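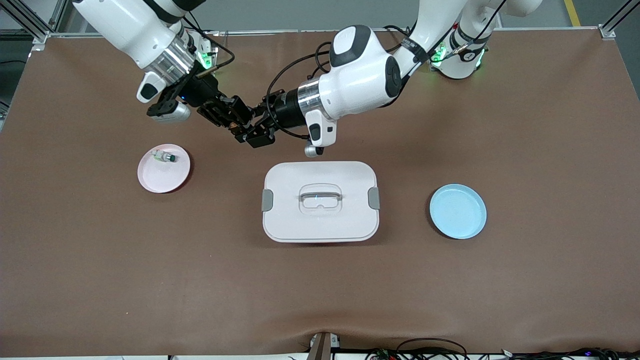
Gistesar is a word list of kitchen and tableware terms in American English, built for spell checkers and small search indexes. Version 8 holds 2,427 headwords. Each headword has a plural, a part of speech and a short gloss. Color is stored as a modifier and never as part of the headword, so the pink plate and the light blue plate on the brown table share the single entry "plate". The white container there is filed under "container" with the modifier "lidded".

Sources

Terms were drawn from two in-house glossaries, Gulska and Hodstead. Gulska supplied nearly 900 entries, mostly cookware. Hodstead supplied most of the rest. Where the two disagreed on spelling, the Hodstead form was kept and the other moved to the variants column.

We use cookies to improve your experience. By continuing to browse you accept our cookie policy. Accept | Settings

Format

One UTF-8 file, tab-separated, one entry per line. Columns: headword, plural, pos, modifiers, variants, gloss. Empty fields are left blank — do not read them as zero. Multiple modifiers are split by semicolons. Lines starting with # are comments.

Known issues

- Plurals of compound nouns ending in "-ful" are inconsistent.
- "Saucer" and "coaster" have overlapping glosses.
- The Alcantara loader stops after 2,000 lines unless the line limit is raised in its settings.

Changes

The December release removed duplicate entries for "ladle" and added the variants column. Scripts that address columns by number need to be updated.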